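Two arms and an orange basket: an afternoon at Podadico's open day

Podadico opened its Gristutley workshop to visitors on September 6, 2024, and I went along expecting a sales pitch. I got one, but I also got most of an hour with Obsa Feyisa, who runs the bench work there and is less keen on big claims than the leaflet was.

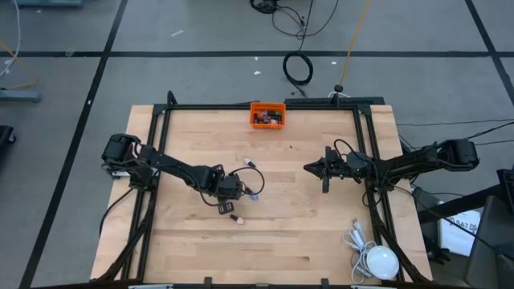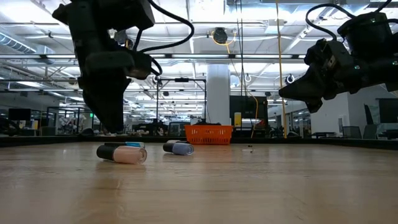
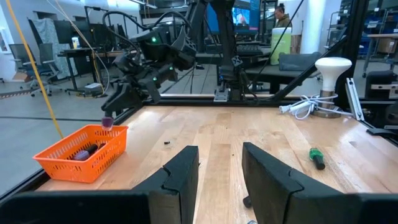 Tidying up, slowly

The job on show was tidying: small things on a wooden table, an orange basket to put them in. Nail polish bottles are a favourite, Feyisa told me, "because they roll, and the cap and the body don't behave the same when you grip them."

I asked why anyone needs two arms for a job my niece could do with one hand. He laughed, a bit. "You don't need two for one bottle. You need two when the thing is lying the wrong way for the first arm, or when there's something in the way. I'd still say one arm is enough for half of what people ask us about."

The system is called Admasu, and the leaflet describes it as "ready for the real world". I read that line out to him. "I didn't write that," he said. "It's ready for this table."

What counts as a success

According to the same leaflet, Admasu has completed 818 tidying runs. I wanted to know what completed meant. Feyisa said a run counts as complete when the basket has everything in it at the end, however many attempts each item took, and that a person may step in to put back anything that leaves the table. So a dropped bottle is not a failure? "Not in that number, no. I would like a second number next to it. We've had that discussion."

He was more open about time. A full table is allowed 20 minutes before the run is stopped – a generous limit for a handful of bottles, and he agreed it was generous.

Who is it for?

Podadico has a trial planned for December at Rerkarero, a parcel returns firm, where small goods come back in no sort of order. Feyisa would not promise much. The lighting will be different, the bench will be different, and the goods will include soft packets, and he called those "miserable". If it goes badly, I asked, will we hear about it? "From me, yes," he said. "I can't speak for the leaflet."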